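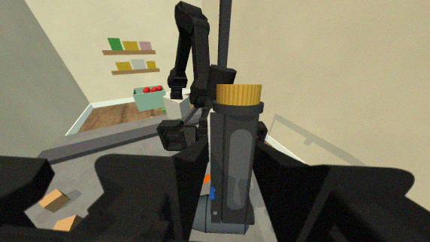

Container with yellow ridged lid, upright in the left gripper.

Propagation notebook, Pindbridge, April 2025

Subject: potting mix for the leeks and the late brassicas, and what to do about the compost.

Sowing finished before lunch. 864 cells, all leeks, one seed to a cell. Same variety as last year, Zotari, from our own saved seed. I kept back one envelope in case the germination is poor and we need to resow. Envelope is in the tin on the top shelf, behind the labels.

Two mixes this time. Mix A is the one we have always used: sieved compost from the old heap, coarse sand, a little leaf mold. Mix B is compost from the new heap with the same sand and more leaf mold. I wanted to use worm castings in B as well, but there weren't enough after Cristian top-dressed the rhubarb, so B is just B for now. Half the cells each. A is on the door side of the bench, B on the wall side. Labels are in pencil. Please don't relabel with the marker, it was gone from the plastic in two weeks last time.

Notes on the new heap. It got properly hot in the fall and then went quiet when we stopped adding to it. I turned it once in winter and should have turned it again. The middle is dark and crumbly and smells right. The outside still has straw you can recognize and some stalks from the sunflowers. Sieving took out most of that. What went through the sieve is a bit finer than the old heap and holds more water in the hand. When I squeezed a fistful of A it broke as soon as I poked it. B stayed in a lump and I had to crumble it. That's the reason for the extra leaf mold, but I am not sure it was enough.

Did a quick cress test on both before using them. Cress in A came up even. Cress in B came up a day later and a little patchy on one side of the dish, though the dish was closer to the window on that side and may have dried. Roots were white in both. I don't see anything there to stop us using it. If the leeks in B are yellow at the second leaf I'll say I was wrong.

Watering. The Stulovon timer is set to run twice a day for 5 minutes on the misting line. That is too much for B if the weather stays dull. I have turned the wall side down at the tap by a quarter turn. Whoever is in first should lift a tray from each side and feel the weight before touching anything. If it's heavy, skip the morning run. The skip button has to be held down, a short press does nothing.

Temperature in the house was fine all day with one vent open. Forgot to write down the night low. The min/max thermometer needs resetting each morning or the numbers mean nothing, and it looks as if it hadn't been reset since the frost.

Cristian Tamayo came up in the afternoon with the soil results for Grønli, the bottom field. Short version:

pH is better than it was. The lime has done its work and we can leave it alone this year.

Organic matter still low at the north end, where the old track ran. The south end is decent.

Phosphorus fine. Potassium on the low side across the whole field.

We talked about the potassium for a while. Cristian would like to buy in something approved and get it over with. I would like to put the comfrey to use, since we have a whole row of it and mostly it just feeds the bees. We agreed to cut the comfrey as mulch for the squash and look at buying in for the rest. He'll get a price. I said I'd check the certification list before anybody orders anything, because the product we used before has changed its ingredients and I don't know that it still qualifies.

For the north end we are going with a green manure and no crop until September. Rye and vetch if the seed merchant has it, otherwise clover. I'd prefer not to do clover alone. It was slow on that ground last time and the dock got ahead of it. If we do end up with clover, somebody has to go through with a fork early on and take the dock out by hand, and that somebody is probably me.

Cristian also wants to try a strip with no digging at all, cardboard and compost straight on top. I'm fine with that. My only worry is slugs under the cardboard next to where the leeks will go, so can we put the strip at the far side, by the gate. It's also closer for the wheelbarrow.

Compost quantities. I paced it out with him. To cover the strip at the depth he wants we need 70 barrow loads. The old heap won't give us that and still leave any for potting, so most of it has to be from the new heap, unsieved. Unsieved is fine for the field. That means the new heap should be turned this week and covered, and nothing fresh added to it. Fresh stuff goes in the third bay from now on. I've put a board across the front of the second bay with STOP on it.

The third bay still has the pallet leaning out at the back. I tied it with baler twine but it wants a proper stake.

Late brassicas. Not sown yet. I'd rather see what the leeks do in B before I commit the kale and the sprouting broccoli to it. There is time. If it looks bad we sieve more from the old heap and the no-dig strip gets shorter, simple as that. Cabbage seed is low and what we have is old. I did a germination check on damp paper and the result was poor enough that I threw the packet away. Needs ordering.

Flea beetle on the radishes in the small tunnel, light so far. Mesh is on. One edge was not buried and I've put bricks along it. The arugula beside it is past saving and can go to the hens.

Tool things. The fine sieve has a split in the mesh near the rim. It's usable if you keep the load in the middle, but a few bits of straw got through and ended up in A — not many, and I picked out what I saw. The good hand fork is missing again. Last I had it was by the rhubarb.

Checked the bench heating while I was there. The cable under the wall side is warm along its whole length, the door side is warm except for the last stretch by the post. If the A trays at that end lag behind the others, it's the cable and shouldn't be counted against the mix. I'll leave those trays out when I compare. Would make sense to swap the two sides over halfway, but then the labels have to move as well and I know how that goes.

To do:

Turn new heap, cover it.
Reset min/max, write down night low every morning.
Weigh one tray of each mix by hand before watering.
Check certification list for potassium.
Order cabbage seed, ask about rye and vetch.
Stake for third bay.
New mesh for fine sieve, or a new sieve.
Cut comfrey once it's knee high, before it flowers.

Next entry when the first leeks are showing. With the heat on I'd expect the door side first.

Added later: Cristian found the fork. It was in the new heap.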